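Speaker notes, Trurham evening, 11/4/20
Clear the Table: small habits for bottles and trays

Good evening. My name is Ylva Tveit. Please stop me if I speak too fast.

Start with the question: who has a water bottle on the desk now? Wait for hands. In August I asked this at Durkthorpe and 85 people raised them.

My first habit is simple. A bottle with no cap must stand up, and it must stand away from papers. I learned this with a tax form.
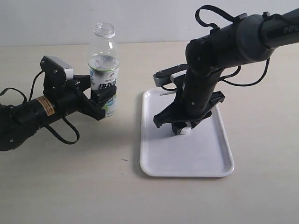
Second habit: the tray. I keep one plain tray on the table and everything small goes there, keys, pens, caps. When the tray is full, I stop and put things home. Do not buy a bigger tray. (Pause. People laugh at this or they don't.)

Third, the label. If you save your bottles, peel the label the same day. Later the glue is very strong.

Finish with the story of my aunt's kitchen, if there is time. Questions.

Comments

Lorne Arsenault: The tray rule works for me too. Mine is an old baking tin.

Thérèse Sutherland: Will you come to Lakatos also?

Recent talks
One Drawer a Week
Packing for a Small Car
Where Do the Lids Go?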